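Wulcombe Residents' Association
Minutes of the June meeting, held in the hall on Brarkier Street

The meeting was opened at 7:05 p.m. by Damian Kuster, who also wrote these minutes. 13 households were represented. The minutes of the last meeting were read and accepted with one correction: the broken lamp is at the lower gate and not at the upper gate.

1. Water pressure in the upper houses

The members from the upper houses reported again that the pressure is weak in the morning. The water company has answered our letter. They write that the valve at Hauser Lane will be inspected, but they do not give a date. One member proposed that we pay a private plumber to look at it. Others were against this, as the valve belongs to the company and we are not allowed to open the cover. It was agreed to write a second letter and to ask for a date in it. Residents who notice weak pressure are asked to write down the hour and send it to Damian.

2. Parking by the playground

Cars are still left on the grass strip next to the playground. The meeting discussed large stones, wooden posts or a sign. The stones are the cheapest solution, but the mowing would become more difficult. After a long discussion the posts were chosen with a clear majority. Two members voted against and wish to have this written down. The cost is 802 for the material, and we will put the posts in by ourselves.

3. The hall tables

The old folding tables in the hall are in bad condition and one of them can't be locked anymore. The meeting compared buying new folding tables with using plain white tabletops that are pushed together, so that we can make a long table for the summer dinner and separate ones for the card evening. 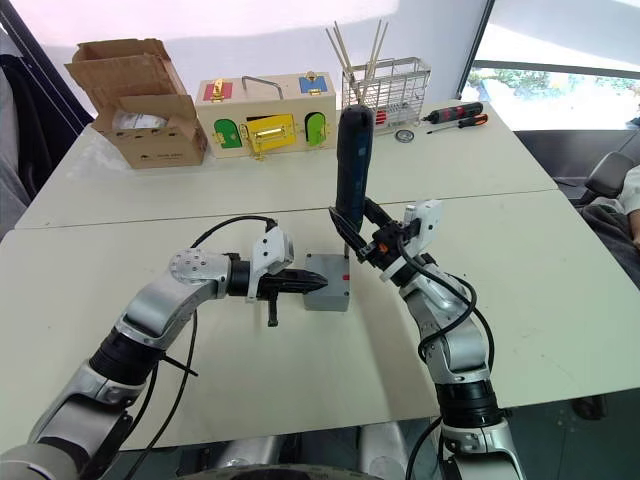 Item 3: two white tabletops placed together, with the seam between them.

Some members found that the seam would be annoying for card players. Others answered that a tablecloth solves this. The question of storage was also raised, because the closet behind the kitchen is narrow and the chairs are already in it. No decision was made. Prices will be brought to the next meeting.

4. Summer dinner

The dinner will be held in the yard behind the hall, or inside if it rains. We expect 40 guests, the same as last year. Everybody brings one dish and own plates. The association pays for bread and drinks. The family from number 2 offered their grill again and was thanked. Music must stop at 10 p.m.; this was promised to the neighbors on the Brornatden side after the complaint of last summer.

5. Other matters

The key to the notice board is missing. Whoever has it should please put it in the association's mailbox.

It was asked if the hedge along the footpath can be cut before the school holidays. Damian will ask the town office whose duty it is.

A member asked for shorter meetings. This was noted.

The meeting was closed at 8:50 p.m.

Comments (3)

upperhouse_9
For the second letter, please mention also the evenings. We had almost no water in the shower at nine.

Marta
I think the key is with the people who put up the flea market poster. I will ask them.

cardplayer
I am still against the seam, tablecloth or not. Cards slide under it.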